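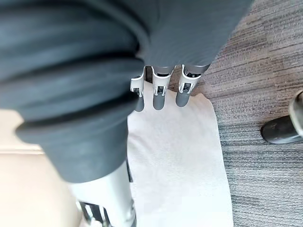 Handtuch glatt, Finger an der Oberkante: So fängt bei uns ein Durchgang auf dem Boden an.

Wäsche vorführen, damit die Maschine etwas davon hat
Haushaltstipps aus der Comness-Werkstatt, Stand 27. April 2018

Wer zum ersten Mal Beispiele für ein lernendes System aufnimmt, denkt meistens an Motoren und Rechenleistung, und dann sitzt man da und merkt, dass man den halben Tag mit Handtüchern zubringt. Uns ging es bei Natville genauso. Inzwischen haben wir ein paar Gewohnheiten, die das Leben leichter machen, und die geben wir gern weiter (manches davon taugt auch für den ganz normalen Waschtag, versprochen!).

Legen Sie das Tuch vor jedem Durchgang neu hin, und zwar jedes Mal ein wenig anders. Mal liegt eine Ecke um, mal läuft die Kante schräg, mal ist alles schön flach. Wer immer dieselbe ordentliche Ausgangslage vorführt, bekommt ein System, das mit genau dieser Lage zurechtkommt und beim ersten Knick ratlos wird. Wir wechseln die Lage nach jedem Durchgang und den Stoff nach 16 Durchgängen.

Helle Tücher auf dunklem Boden sind für den Anfang dankbar, die Kanten heben sich gut ab. Später darf es ruhig schwieriger werden, grau auf grau zum Beispiel. Frottee fusselt übrigens gern in die Gelenke, also vorher einmal ausschütteln, am besten draußen, und die Fingerkuppen zwischendurch mit einem leicht feuchten Lappen abwischen.

Greifen Sie langsam. Das klingt nach Großmutters Rat und ist auch einer. Wer hastig zufasst, nimmt den Teppich gleich mit, und solche Aufnahmen sortiert hinterher jemand mühsam wieder aus. Im Ziltska-Ordner liegen 2000 Durchgänge, und wir haben wirklich jeden einzelnen angesehen, mit sehr viel Tee. 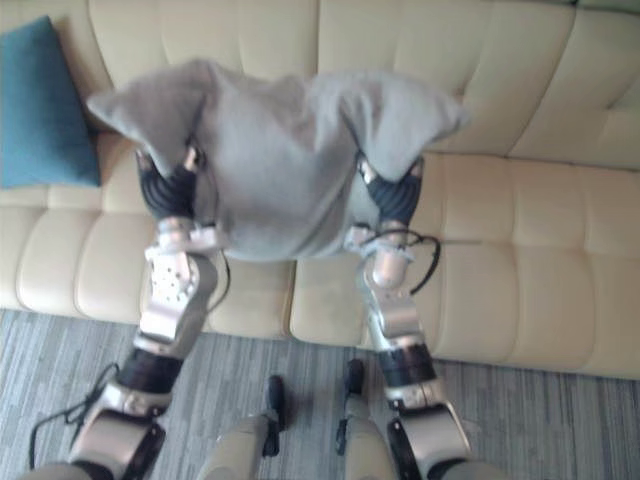
Comness Hausblatt · Heft 30 · Seite 59

Am Sofa geht es dann mit beiden Händen weiter. Ein weiches graues Stück Stoff, links und rechts gefasst, hängt in der Mitte ganz von selbst durch, und an den Griffstellen stehen kleine Zipfel hoch wie Ohren. Halten Sie es in dieser Stellung einen Augenblick still, bevor Sie es ablegen. Ein Mensch macht das nebenbei, beim Vorführen muss man sich richtig dazu anhalten. Beide Hände möglichst auf gleicher Höhe, sonst rutscht der Stoff beim Ablegen zur tieferen Seite.

Die Naht zwischen zwei Sitzpolstern ist eine feine Orientierung: Wenn das Tuch mittig darüber hängt, landet es meist auch mittig. Auf Leder gleitet Stoff allerdings leicht nach vorn, darum lieber etwas weiter hinten ablegen.

Misslungene Versuche bitte aufheben! Wir haben sie anfangs gelöscht und es bereut. Ein kurzes Wort dazu genügt, »verrutscht« oder »zu früh losgelassen«, bei Boersma führen wir dafür eine einfache Liste mit Datum und Stoffart.

Im Juli geht es mit Spannbettlaken weiter.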